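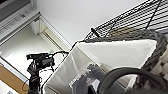 PETITIONS AND PUBLIC LAND – SECTION 2

Filing a Petition on the Use of a Square

Residents of Clusstead may petition the city council for or against a proposed building on a public square, including a place of worship. Petitions are filed through the Dorura portal.

1. Sign in and select New Petition.
2. Enter the square and the plot number as they appear in the land register.
3. State the request in no more than 149 words.
4. Upload the signature sheets. A petition requires 100 valid signatures to be received and 1,659 to be placed on the council agenda.
5. Select Submit and record the receipt number.

Note: Sheets dated before January 25, 2022 follow the earlier rules and must be delivered on paper.

Caution: The text of a petition cannot be changed after step 5. A withdrawn petition may not be filed again until the following May.
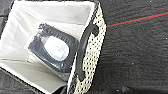 Consuelo Gallegos asked whether one person may sign both a petition in favor of a building and a petition against it. Both signatures are valid – the clerk checks each petition separately.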